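Prukora kitchen arm: planning the purchase
Gallery and notes, updated in June

We are a small team and we plan to buy one robot arm for household tasks. Before any order is placed we work in a simulated kitchen, and from this work we write the shopping list. The money is limited, so every line of the list must be explained to the people who sign it. On this page I collect some views of the kitchen with my remarks on cost, for colleagues in other groups who are preparing a similar purchase and have asked me how we did it.

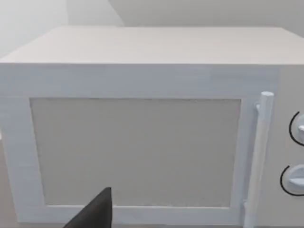
Kanini Temba
Equipment Planning, Prukora

Microwave, close view, with the tip of one gripper finger in front of the door. The handle is a long vertical cylinder and it is held to the door by short brackets. The two knobs are round, with a raised grip bar on each.

A handle and a knob ask for different things from a gripper, and it was with this that our budget discussion began. For the handle we want a finger that can go behind the bar and pull. For the knob we want two surfaces that hold the grip bar and turn it without slipping. In the first draft of the list I had written only "gripper, one piece", and my colleagues sent it back to me, with good reason.

Now the list has a separate line for fingers. The supplier Hassanpour offers the gripper body with one pair of fingers included. Additional pairs are sold under the name Plostent, and the quotation for the set we need is 765 pounds, delivery included. It is a large sum for small parts. I asked if the set can be divided and bought in two orders. The answer was that it can, but then delivery is charged each time, so we will take it complete.

I would advise to ask three things in writing before you accept any quotation for fingers: whether the screws are included, whether the fingers fit also the older gripper body, and how long the price stays valid. We forgot the last one at our first attempt. When we came back with the signature the price was changed, and the form had to go round the offices again.

Software

The simulator we use is Flindum. The licence is paid per seat, and we have 2 seats. Two people can work at the same time and the others must wait. In the beginning this seemed to me a sensible economy. After the spring I am less sure, and I have put a third seat on the list as a wish, marked clearly as a wish, so that it can be crossed out without damage to the rest.

Please remember also the computer. A licence is easy to see in a budget and a graphics card is easy to forget. Ours was already in the building, but it belongs to another project and we have it only until the evening, 6 p.m. on most days. If you must buy one, put it on the same form as the arm. A second form for the same purpose takes as long as the first.

Training time

I have written 20 hours of training for each person who will operate the arm. This is working time, and it costs money even if no invoice arrives. Some planners leave it out, to make the total look better. I prefer to show it. When the arm is delivered and it stands still for some weeks, the manager should already know the reason. 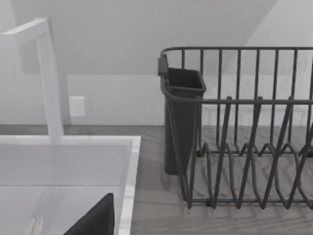
Should we buy a service contract together with the arm?

It depends on who will repair it. If you have a technician in the house with time for this work, you can wait until the guarantee ends and decide then. We have no such person, so we put the contract on the same order.

Sink corner, with the wire dish rack standing on the worktop and the utensil caddy hooked on its left end. The rack wires are thin and the dividers make narrow slots, so for this station I have asked for the slimmer pair of fingers from the Plostent set.

For the physical kitchen I have made a separate small budget. A rack and a caddy are cheap, and it is better to buy spare ones at the start. Shops change their models often, and a new rack with other distances between the wires means that somebody must measure everything again and correct the model. The sink is the expensive part. We are still discussing if it needs a water connection. My own opinion is that the first stage can be done dry, with the plumbing moved to the next budget year, but the colleagues who will do the tests do not all agree with me.

Reserve

I keep 10 per cent of the total as a reserve, without naming what it is for. I was asked to name it. I answered that if I knew, it would be a line in the list. In the previous purchase the reserve went to cables, to a stronger table plate and to one emergency stop button which the safety officer wanted nearer to the door.

Still open

The price of the third Flindum seat is not confirmed. Hassanpour must tell us if the arm can be carried up the stairs in one box, because our lift is small. The table height is to be decided together with the people who will stand beside it.

If you would like the empty form with our headings, please write to me at the planning office. I send it as a spreadsheet, with the formulas left in.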